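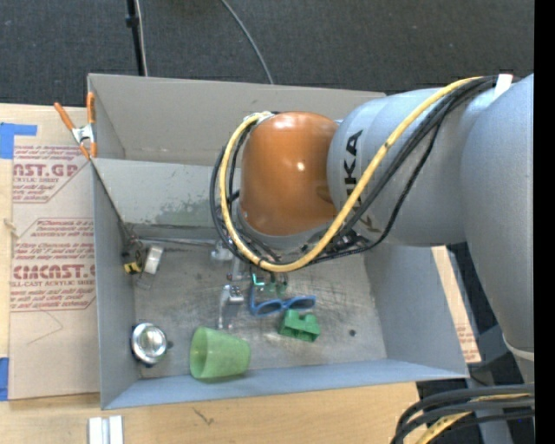
KUKA arm over the metal bin

grainchaser
Long-time lurker, posting because I'm stuck. I shoot mostly indoors under whatever light I'm given, and I've had the Dretach 35mm for 6 years. I love it, but the focus ring has gone gritty and the repair quote came back at 573 dollars, which is more than I paid for the thing. So now I'm looking at the Prukov 28 or just going back to a cheap zoom. Anybody here own the Prukov? Mainly I want to know how it does wide open and whether the hood is as bad as people say.

mossyfilter
The hood is worse than people say. Mine fell off into a creek in May and I haven't missed it.

The lens is great though! Bit of purple around bright highlights at the widest setting, gone after one stop. I carry it everywhere.

two_stops_under
Before you spend anything, who gave you that quote? If it was the mail-in service, try a local shop. I had the same gritty ring on my Dretach and Kozłowski Camera cleaned and regreased it for 113 bucks plus shipping. Took them three weeks and they don't answer the phone, but it came back smooth as butter.

grainchaser
It was the mail-in place, yeah. They wanted to replace the whole front group "as a precaution," whatever that means. Does Kozłowski take lenses from out of state?

two_stops_under
They took mine and I'm two states over. Email them, don't call. And take your filter off before you send it, mine came back without one and we had a bit of a back and forth about that.

Bellowsbelly
Going to disagree with everyone. Regreasing is a band-aid. If grit got into the ring then it got in other places too, and you'll be paying again in a year. I'd sell it as is, say so in the listing, and get the 28. I've seen rough Dretachs go for nearly 98 dollars on the used boards and that's money toward something that works.

mossyfilter
I don't think you can call it a band-aid without knowing what's in there. Old grease dries up and feels exactly like sand. My dad's lenses all did it, every single one, and a clean fixed them for good.

Bellowsbelly
Sure, if it's grease. Six years isn't that old for grease.

mossyfilter
Depends where it lives! If it spends summers in a hot car, six years is plenty.

grainchaser
...it has spent some time in a hot car.

two_stops_under
Lol. There you go.

shutterpie
Can I ask a different question, do you even want 28? It sounds like a small jump from 35 but I switched and hated it for months. Everything I shot had an extra yard of carpet in it. I ended up cropping nearly every picture back to where the 35 would have been, and then what's the point.

grainchaser
That's a fair question and I don't have a good answer. I think I wanted 28 because it's the one that was on sale.

shutterpie
We've all done it. I own a Zerkeck macro for that exact reason and I don't shoot macro.

Bellowsbelly
The Zerkeck is a nice portrait lens if you're patient with the autofocus. Don't let it rot in a drawer.

shutterpie
I am not patient with the autofocus, ha. But okay, I'll dig it out this weekend.

grainchaser
Alright, I emailed Kozłowski this morning and they wrote back before lunch, so maybe they're better at that than the phone. They want to see it before they'll give me a number. If it's under two hundred I'm doing it, if it's over I'll list it and rent the 28 for a bit before buying. Sorry Bellowsbelly.

Bellowsbelly
No hard feelings. Post the bill when you get it, I want to know if it was grease.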